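March 3, 2025

Since December I collect examples for our table-tidying task, and yesterday the counter passed 2,271. Roscoe Escobedo asked me why it takes so long. An episode is short, but I throw away many of them. If my hand hesitates, the model will learn to hesitate too.

My rule now is up to 20 episodes, then a pause. After more than this my movements become lazy, and I see it later in the plots.
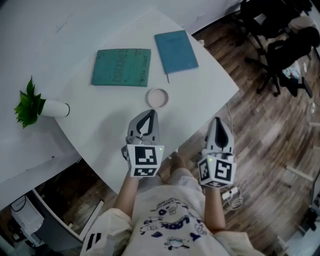
I also change the place of the objects between episodes, even when I am tired. In the first 200 I was not careful with this, and the policy learned one corner of the table very well and the rest badly. I will record these again next week, with the grippers starting farther apart.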